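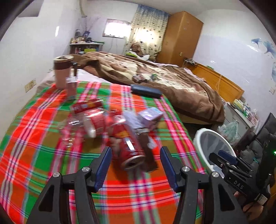 Figure 5. Cans, packets and wrappers on a plaid cloth, with a tumbler at the far left corner.

Section 5. Clearing the Table and Caring for Your Cloth

By now your Bimholm cloth is out of its sleeve, the fold lines have had a chance to relax, and with any luck you've already had people sitting around it. A tablecloth is meant to be used, and we would much sooner hear that yours has seen a few snacks and a spilled drink than that it's living in a drawer! This section takes you from the end of a snack to a clean cloth, either back on the table or folded away until next time.

The steps are written for the sort of small, mixed pile shown in Figure 5. If you've served a full meal, carry off the plates and serving dishes first, then come back and start at 5.1.

You will need:
A tray or shallow box
A bag for trash
A container for cans and other recyclables
Two clean white cloths, one damp and one dry
A soft brush

5.1 Before you lift anything

1. Look the whole table over from one side, then walk around and look again from the other. A busy plaid is wonderfully forgiving of crumbs, but it hides small things just as well, and clear plastic can all but vanish on it because the checks show right through.

2. Move the things you are keeping to a counter or shelf. In Figure 5 that would mean the tall pink tumbler, the small bottle in front of it, and the long navy case over by the right edge. Glasses cases, pencil cases and the like are easy to bundle up with the cloth by mistake, and the washing machine is a hard place to find them again.

3. Check that the lids and caps on your keepers are closed before you carry them. Hold a tall tumbler by the body and not by its lid.

4. Put your tray on a chair next to the table. It's tempting to set it down on the cloth, but then you'll be working around it the whole time.

Note: If children are helping, give them the tray to fill and take the cans yourself.

5.2 Cans and bottles

Treat every can as though there's something left in it, especially one lying on its side. A can that has rolled over may look perfectly done with and still have a mouthful waiting for you.

1. Put one hand flat on the cloth beside the can, so that the fabric doesn't travel with it.

2. Turn the can upright where it lies. Don't roll it toward you, even if it's a long reach to the far side of the table.

3. If it's unopened, wipe the outside and put it back with your drinks. If it's open, take it straight to the sink, empty it and give it a quick rinse.

4. Go back and press a dry white cloth on the spot where the can was. Should any color come up, skip ahead to 5.4 and deal with that now. The wrappers can wait.

CAUTION: The rim and opening of a can may be sharp. Keep fingers out of the opening, and never drag a can across the cloth by its rim. A snagged thread is much harder to put right than a stain.

5.3 Packets, wrappers and small pieces

1. Pick up each packet and feel whether there's anything inside. Full or partly full ones go on the tray, and empty ones go in the bag. Please don't go by looks alone. A shiny crumpled edge can belong to a full packet, and a tidy little box may have nothing in it at all.

2. Fold the open end of a partly full packet over by 2 inches and clip it, or move what's left into a lidded jar. The kitchen in our Jenbridge workshop runs almost entirely on old jam jars, and we've never regretted saving one.

3. Gather crumpled clear plastic from the outside in, using both hands, and lift it straight up. Stiff plastic can have corners that catch in a weave.

4. Find the little torn-off bits. A small scrap of white wrapper lying on a pale stripe is exactly the sort of thing that goes through the wash and comes out as confetti.

5. Check any loose food that's been sitting out unwrapped, and keep it or throw it out according to what it is and how long it's been there. When you aren't sure, throw it out.

6. Run your palm lightly over the whole cloth, starting in the middle. Your hand will find what your eyes have missed.

CAUTION: Chocolate and other soft sweets smear when pressed. If a piece has come out of its wrapper, slide a stiff card under it and lift it away. Don't pinch it with your fingertips.

5.4 Spills and marks

Most marks left by drinks come out if you get to them within 30 minutes, and plenty will come out later than that with a little patience. Always try the damp cloth first, even if you own a shelf full of stain removers.

For a drink:

1. Blot with the dry cloth. Press, lift, move to a clean part of the cloth, and press again.

2. Blot with the damp cloth, working from the outer edge of the mark toward the center.

3. Slip a folded towel underneath if the cloth is wet through. This matters most on bare wood, where trapped moisture can leave a pale ring.

4. Repeat until nothing more comes up, then wash the cloth as described in 5.6.

For chocolate or anything sticky:

1. Let it harden. An ice cube in a plastic bag, held against the spot for 30 seconds at a time, will hurry it along.

2. Lift off what you can with the edge of a spoon.

3. Dab with cool water and one drop of dish soap.

4. Rinse from the back of the fabric.

Do not use bleach on any colored Bimholm cloth, and do not iron over a mark. If you want to try a shop-bought stain remover, test it on the inside of the hem first and let it dry fully before you judge the result.

Note: Check for marks by daylight if you can. Pink, orange and red checks are very good at hiding a berry-colored drip under a lamp in the evening, and you'll be a little cross with yourself over breakfast.

5.5 Shaking out and putting back

1. With the table completely bare of objects, bring the two far corners to the two near ones so that the crumbs are caught inside the fold.

2. Lift the cloth by all four corners and carry it outdoors, or to a sink or bathtub.

3. Open it and shake it three or four times. There's no need to snap it hard.

4. Brush along the hems, where crumbs like to settle.

5. Wipe the tabletop and let it dry before the cloth goes back on. Line up one stripe with the long edge of the table and you'll have the whole cloth straight in one try. If you like it set at an angle, with a point hanging toward you, line up the center check with the middle of the table and let the corners fall where they please.

CAUTION: Make sure no corner hangs low enough to be pulled by a small child or caught under a chair leg.

5.6 Washing and storing

1. Read the label sewn into the hem. Where it differs from these instructions, follow the label.

2. Wash the cloth by itself the first time, and with similar colors afterward.

3. Take it out of the machine as soon as the cycle ends, pull the hems straight with your hands, and hang it over a line or a door with its weight evenly spread.

4. Fold it once it's fully dry. If you use the cloth only for part of the year, refold it along different lines every so often. February is our own month for this job, once the holiday cloths have gone away and the picnic ones are starting to look hopeful.

5. Store it in the Bustamante sleeve it came in, or in an old pillowcase. Avoid sealed plastic bags.

5.7 Common questions from owners

Eusebio Montoya looks after the letters that come in to Koltow, and he has answered nearly 2000 of them. These come up the most.

The cloth slides when I clear the table. Use a thin pad underneath, trimmed a little smaller than the tabletop. Clearing from the center outward helps as well.

There's a faint ring where a can or glass stood. Dampen the whole check and not just the ring itself, blot it, and let it dry flat. If the ring is still there, wash the cloth once more before trying anything stronger.

A thread has pulled. Don't cut it. Ease it through to the back with a blunt needle, then stretch the fabric gently on the diagonal, first one way and then the other.

Can I use it outdoors? Yes, with clips on a breezy day. Bring it in at night, and shake it well before you fold it.

For spare clips, pads and sleeves, see Section 6.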